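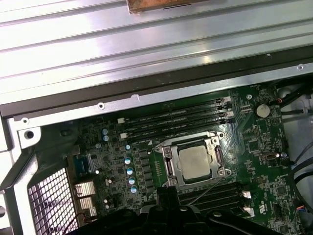 Gripper Trials: Your Questions

Which grippers are you comparing?
Two of them, the Sakero and the Cevex, on the same arm and the same computer boards, so you can weigh them fairly. Uriel Villaseñor looks after the bench and is always happy to hear from readers!

Why work on a full tower?
We get asked this a lot. A bare board on a table is kind to a gripper – there are no walls to bump into – and most of you write in about real cases. We lay ours on its side, open face up, and come straight down toward the processor socket.
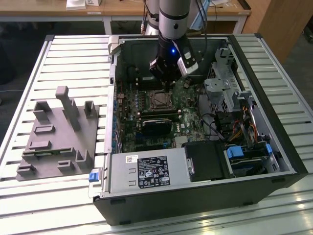
How many tries does each gripper get?
We've planned 238 apiece, with a look at the finger pads after every 45, and we'll post the numbers for both when they're done.

Does the wrist camera help?
Very much, we think, especially for checking the angle of the chip between the fingers.
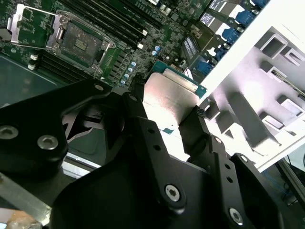

Processor held between the ridged finger pads, seen from the wrist.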